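Ticket 271: Arm stops partway through scoop task
Project: Filov (student robotics club, Hernley lab)
Opened by: Vimala Pai
Assigned to: Lorne Chan
Opened: Mar 18, 2020
Priority: Normal
Status: Open

Problem
The scoop routine quits with error 905 (grip width out of range) after the fingers close on the spoon handle. It does not happen every run. When it does, the arm holds position and the task script exits, so we have to open the gripper by hand from the console and home the arm before trying again.

Setup
Task script is scoop_tray, version 7. Bowl on the left, tray next to it, cup behind the tray. Same table as last term. Nothing was changed on the arm side. The laptop was updated over the weekend, but the Pokmont driver was not part of the update as far as I can tell.

Steps to reproduce
1. Home the arm and open the gripper.
2. Set the spoon in the bowl with the handle over the tray.
3. Run scoop_tray from the Whitlock console.
4. Wait for the close command.

Comment, Lorne Chan
Can you send the log and a few pictures of the table? 905 comes up when the width reading after closing falls outside the limits in the config file. Check grip_min first. The handle is not the same width all the way along, so where the fingers land matters.

Comment, Vimala Pai
Log attached. The last good line before the error is 547. grip_min is still the value we used for the plastic spoon, I forgot there was a separate setting for that. Table view, then two from the wrist camera, one with the fingers on the handle and one with them open near the bowl.

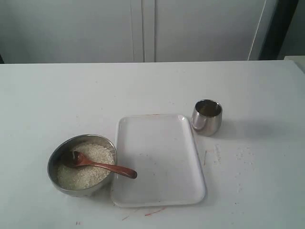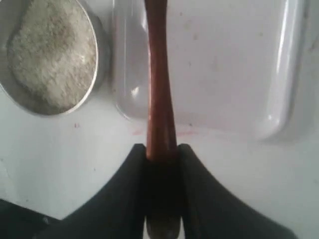
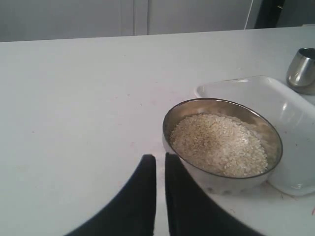
I lowered grip_min and ran it again. The error came up less often but it is not gone. Also tried a slower close speed, which made no difference, so I put that back.

Comment, Lorne Chan
Line 547 is the close command returning, so the arm got where it was told to go. I think there are two things wrong. The limit was one. The other is that the script takes its grasp point from a saved pose and does not look for the handle. If the spoon goes down at a different angle, the fingers close on a wider or narrower part of it.

Please do the following:
- Re-teach the grasp pose with the wooden spoon.
- Set grip_max as well as grip_min. Leave some room on both sides.
- Save it as a new config. Don't overwrite the old one, the beginner group still uses it.

Comment, Vimala Pai
Pose re-taught and both limits set. The new config is in the shared folder under wood_spoon. First run after the change finished without the error. I'd like to keep this open until the other team has tried it on their laptop.

Comment, Lorne Chan
Fine with me. If 905 comes back, attach the whole log and write down which config was loaded.

Status changed: Open to Waiting on test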